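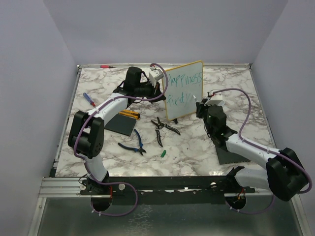

18th March

Up early and did the bench day I have been putting off since January. Coffee first, then the list. Top surface, whiteboard, hand tools, the drawer under the window at home if there was time afterward. There was no time afterward.

The marble-pattern top is still the thing people comment on when they come in. I was against it when we picked it out at Pirnumholm. I wanted plain gray. The veins hide small stuff, and I have lost more than one screw on it by looking straight at it. It does wipe down well, though, and it makes the place look less like a garage. I went over the spare offcut with dish soap and a soft cloth to see if it would leave streaks. It left a few. Vinegar and water was better.

The whiteboard is the little one with the yellow frame. I like it more than the big one on the wall at Drenside, which has a gray haze on it that will never come out. The small one stands on its own feet, so it can go wherever there is space. The word on it was HAPPINESS, in green, in capitals. There was a second line under it in smaller letters that I could not make much of. Green is the only marker color that I find easy to read from the door. Red is too thin and the blue one has been drying out for weeks. I put green on the shopping list, two of them, and a proper eraser so we can stop using paper towels.

Spent a while reading about whiteboard cleaner. Most of it seems to be alcohol and a nice smell. I will buy the small bottle.

Lunch was leftover rice and an egg. Rain the whole time, so I ate inside and went through the tool order from Lehtinen. It came to 636 with shipping, which is more than I had written down. I checked it twice. The difference was the case, which I had forgotten I added. I am keeping the case.

After lunch, the hand tools. I don't have a system for these and I should. My plan is that anything used more than once a week lives out on top, and everything else goes in the Geltik box with the foam tray. The foam has 12 slots and I have 9 things that fit them, so there is room. The trouble is the screwdrivers. They roll if the handle is round, and they end up wherever they want. 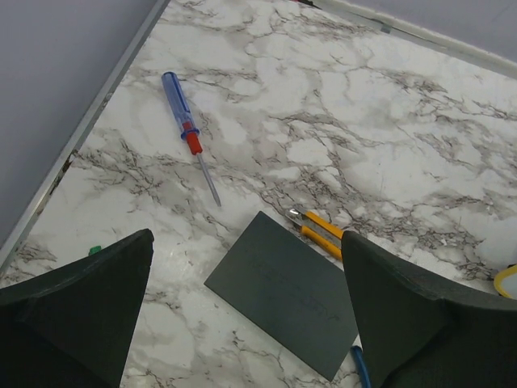
The clear blue handle with the red collar is still the one I reach for. The ridges give you something to hold on to, and the shaft is long and thin enough to get into places the stubby one can't. I have had nicer ones. There was a set with soft rubber grips that went sticky after a couple of summers, and I threw it out. Hard plastic doesn't do that. If this one goes I will get the same kind again.

I thought about a magnetic strip along the wall but I don't want to drill into it. A strip on a separate piece of wood would work. Measured a piece of pine in the hall closet at home and it is too short. Will look at the lumber place when I am over there for the fence boards.

Utility knives next. I have decided every knife should be a bright color. The gray one I used to carry was always lost under paper.

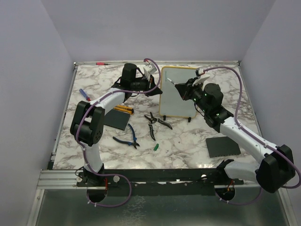

Page last changed: 18th March, evening

Orange and black is good for a knife, it shows up against the white and gray from across the room. Same with the yellow frame on the board. I would like the rest of the small things to go that way over time. A roll of colored tape would do it for next to nothing, one band around each handle. Added tape to the list.

Then the edges. Dust collects along the metal strips and a cloth only pushes it into the corners. An old toothbrush is better. I have five of them in a jar at home and keep forgetting to bring one in. Wrote it on my hand this time.

Finished around 5. Knees sore, back fine. Stopped at the store on the way home for bread, onions, and the markers. They had green but only in a pack with three other colors, so I bought the pack. No tape. No small bottle of cleaner either, only the big one, and I left it.

Soup for dinner. Wrote out the list for the next bench day before I forget it:

toothbrush
tape, any bright color
longer piece of pine
label for the Geltik box
call Lehtinen and ask about the missing invoice

Bed by ten, still raining.

Print this page | E-mail this page

Recent entries
Fence boards, second try
The drawer under the window
Driving back from Drenside
What to do with old paint
January, mostly cold

Contact | Copyright, all entries by the author | Back to top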